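How to run your club's junior sevens day without losing your mind

Wrote this on the back of a fixture card first, typed up since people kept asking. It's for small football clubs doing a one-day seven-a-side for under-12s or thereabouts. We've run ours at Drumton for a good few years. Bigger clubs will have their own way. Fine.

Before anything else: the pitch booking

Get it in writing. Email, not a nod in the car park. Our ground shares with the athletics club and they had a javelin clinic down for the same afternoon one year. You want the whole place, both changing rooms, and the key to the gate by the road. Ask about the key specifically.

Book from 7.30 in the morning even if first kick-off is 10. Lining takes longer than you think, nets longer still.

How many teams

Sixteen is the sweet spot if you have four small pitches. Four groups of four. Every team gets three group games, then everyone goes into a knockout of some sort, so the kids who lost all three still get at least one more match. Twelve works on three pitches. Don't take an odd number, you'll be redoing the sheet all morning.

Teams drop out. Always at least one, usually the night before. Keep a reserve team who live close by and don't mind the late call. Ikier have done it for us twice and got to a semi-final the second time.

Fees. We charge £40 a team. Covers medals, refs' expenses, first aid bits and line paint. Take it up front. Any club that hasn't paid a week before is off the list and the reserve is in. Sounds harsh, but you only have to do it once.

Squad size: ten max. Rolling subs, no limit. Write that on the entry form in big letters as somebody's coach will argue.

Doing the fixture sheet

Ten minutes each way for groups is too long with sixteen teams. We do one half of twelve minutes, straight through, no change of ends. Three minutes between games. So a new game every fifteen minutes and the sums are easy.

Four pitches, one group per pitch. Six games in each group, so an hour and a half and the groups are done. Start at 10, finished at 11.30 if nothing slips. It will slip. Call it quarter to twelve.

Don't let a team play back to back if you can help it. With four teams on a pitch you can't avoid it completely, but you can make sure nobody plays three on the trot. Order we use:

A v B
C v D
A v C
B v D
D v A
B v C

Yes B plays twice in a row near the middle-end, kind of, have a look. Games 3 and 4 are separate teams, then D goes again in 5. Someone always gets the short straw. Just don't let it be the same club every year.

Print the sheet big. A3, one on each pitch, one at the tea hatch, one on the changing room door. Put them in plastic wallets with the opening at the BOTTOM. Rain.

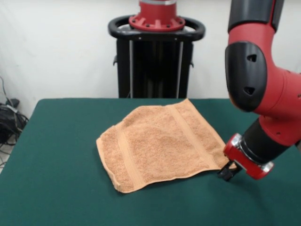
Points: three for a win, one for a draw. Level on points, use the result between the two teams, then goal difference, then goals scored, then a coin. Don't go to penalties to settle a group place, it eats twenty minutes and someone cries.

Also cap the goal difference at five per game. If it's 9-0 it goes down as 5-0 for the table. Stops coaches leaving the big lads on to run up a score. Ours got a lot nicer after we brought that in.

Referees

You need one per pitch plus a spare. So five. The older juniors from your own club can do it, fifteen and sixteen year olds, if they've done the basic course and there's an adult standing near them. Give them a whistle each, a watch that works and a lunch. Pay them something.

Central timing is the best thing we ever did. One person with an air horn starts and stops all four pitches together. Refs don't keep time at all. Before that we had pitch 2 running nine minutes behind pitch 1 by eleven o'clock and the whole thing fell in a heap.

One problem, a ref will not always hear the horn in wind. Tell them if the next pitch has stopped, stop.

And talk to the coaches beforehand. Five minutes, all of them in the centre circle, 9.40. No shouting at refs. One warning then you're behind the fence with the parents. Say it with a smile but say it.

The pitches

Seven-a-side, we mark 55 by 35 metres and go across the full pitch where we can. Leave a good gap between them, five metres minimum, or you get two balls on one pitch and a pile-up.

String line first, then paint. Cones for corners if you're short of flags. Goals MUST be weighted or pegged, every one, check it yourself. Go round and lean on them. Check again at lunch as pegs work loose.

Parents stay on one long side, coaches and subs on the other. Rope it if you've got rope. Keep everybody from behind the goals.

Who does what

Write the jobs down with a name beside each. A name, not "helpers". Ours is:

Gate and parking, two people
Registration table, one person until 10 then they're free
Horn and clock, one, can't be doing anything else
Scores, one, walks round collecting slips
First aid, one at a fixed spot, and they don't leave it
Tea hatch, as many as you can get
Floater, that's usually me

Score slips: small bit of paper, both team names, both scores, ref signs it, both coaches initial. Takes ten seconds and there has never been an arguement since.
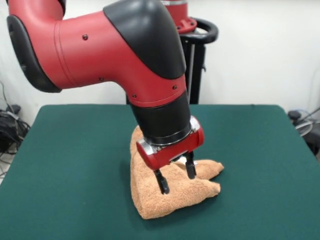

Nyokabi Wanyama reckons the slips should be two colours, one for groups and one for knockouts, and that hers at Temba have gone that way and the table gets done in half the time. Trying it in October. Makes sense, the knockout ones always end up mixed in with the morning pile.

The knockout bit

Half an hour for lunch, no more. Legs go stiff, kids eat four hot dogs and then can't run.

Top two in each group go into the cup, bottom two into the plate. That's eight in each. Quarters, semis, final. Winner of A plays runner-up of B and so on round, keep the group-mates apart until the final if you can.

Cup quarters on all four pitches at once, then plate quarters, then cup semis on pitches 1 and 2 with plate semis on 3 and 4. Finals one after the other on the best pitch, so everyone can watch. Plate final first.

Draw at full time? Straight to penalties, three each, then sudden death. No extra time. Twelve minutes is plenty at that age when it's their fifth match.

The losing quarter-finalists are done at that point and some will want to head home. Give them their medals then, don't make them hang about till five.

Medals and that

Every kid gets one. Same medal. Winners get a cup for the club, and that's it. Order early, ours come with the wrong ribbon about one year in three. We don't do player of the tournament any more, the parents were worse than the kids over it.

Fair play award, yes. Refs vote. Read it out before the cup gets handed over or no one's listening.

Speeches: thirty seconds. Thank the refs by name.

Weather

Decide by 7.45 and stick to it. One message to all managers, same wording. If there's standing water in a goalmouth move the goal, if it's in all of them call it off. Lightning, everybody off and into cars, thirty minutes from the last thunder before anyone goes back out.

Have a shortened sheet ready. Eight minute games, same order, same pitches. Takes no time to do the night before and is impossible at 11 in the rain with people asking you things.
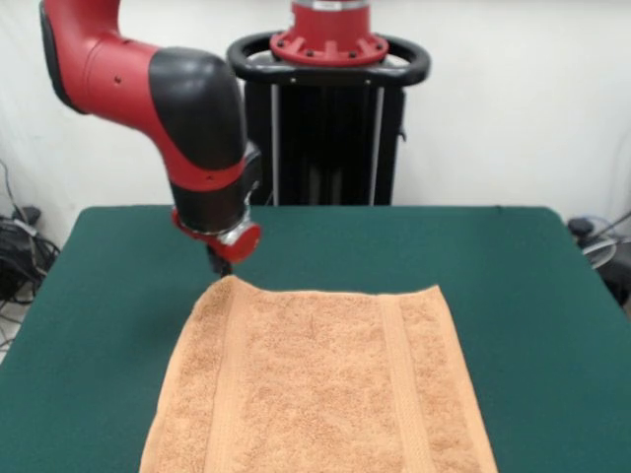
A reader from the Zarby under-11s writes that they lost a whole afternoon to a storm and had no short sheet, so the cup was settled on group points and two clubs still bring it up. They now print both versions and keep the short one in the first aid bag. Good spot for it, the bag never moves.

Afterwards

Nets down before the helpers vanish. Bin bags round the pitches while the last final is on, get the subs from the knocked-out teams at it if their coach is game. Lock the gate. Check the changing rooms, there'll be boots, there's always one boot.

Send the results round that night. Full table, all scores. People like seeing their name.

Then write down what went wrong while it's fresh. Mine from last time says: more tape, second horn, tell the ice cream van 12 not 2.

Quick list for the night before

Whistles x5
Horn, and spare can
Balls, size 4, pumped
Bibs in two colours for kit clashes
Pegs and mallet
Score slips, pens (loads)
Both fixture sheets, printed
Contact number for every team manger
Gate key

Related items
Nets: how to hang them so they stay up
Getting your young refs started
What to put in the pitchside first aid bag
Small-sided drills for wet evenings
Line marking with string and two people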